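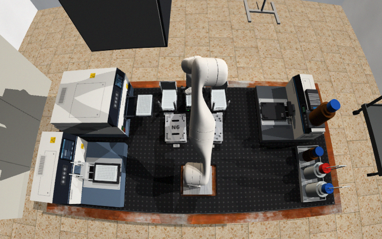
The Plurnell print gallery in Brindau will reopen its upper floor in March with a rehang of its relief print collection. The floor has been closed for seven months while the lighting and wall system were replaced. The collection now stands at 687 sheets, mostly linocuts and wood engravings, including a group of 23 color linocuts acquired from the Rusnák workshop when it gave up its premises on the river side of town.

The Rusnák group is the main addition. All 23 are reduction prints, in which a single block is cut further after each color is printed, so the block can't be used to reprint an earlier stage. Most were editioned on a medium-weight Japanese paper with oil-based ink. Five were printed on a heavier cotton paper and have a visible impression at the edge of the block. The gallery will show these five unframed, in a flat case, so that the surface can be seen at a low angle.

Registration varies within the group. The earlier sheets were lined up by eye against a penciled corner and show a narrow halo along some color boundaries. The later ones were printed with metal pins and tabs, and the overlap is even throughout. Proofs from both periods will hang beside the finished impressions. The order of hang is by method of registration first and by subject second, which places several street views well apart from one another.

Light levels on the upper floor have been lowered. The old track fittings have been taken out and replaced with dimmable units from Skenier, set to a warm white. Sheets printed with the workshop's pink and violet inks, which are the least stable in the group, will be rotated out halfway through the display and replaced with second impressions from the same editions.
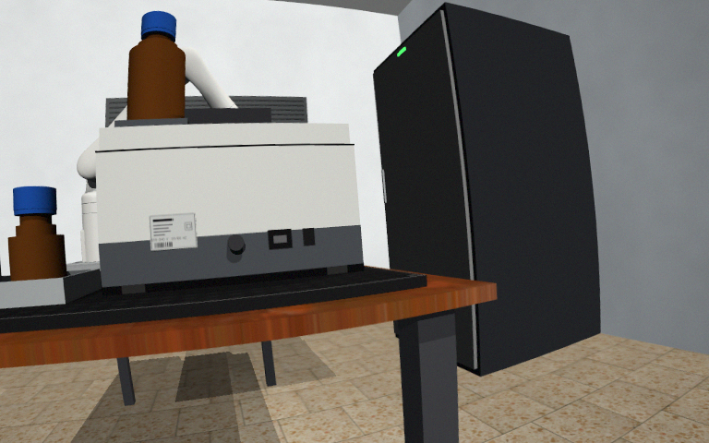 Storage has been changed along with the display. Sheets not on the wall are now kept in drop-front boxes, interleaved with unbuffered tissue and sorted by sheet size. Box labels follow a standard format: a bold heading line for the workshop or artist, smaller lines for title, paper and edition number, and a barcode at the foot. The format is close to that of the white label on the boxy instrument shown here, which has its heavy heading at the top, fine print beneath and a small black barcode near the bottom left. That label also runs across the line between the white housing and the gray band. On the print boxes, labels must stay clear of any join, as a label across the drop front would tear at first opening. No adhesive of any kind is used on the prints or their mounts.

A checklist of the Rusnák group will be available at the desk, giving block size, sheet size, number of colors and state for each print. Edition numbers are given as penciled on the sheet. Where the workshop's record book differs, both figures are listed.

The study room stays on the lower floor and will keep its present hours. Requests to see boxed material should be made in advance, with the box number where known. Pencils only.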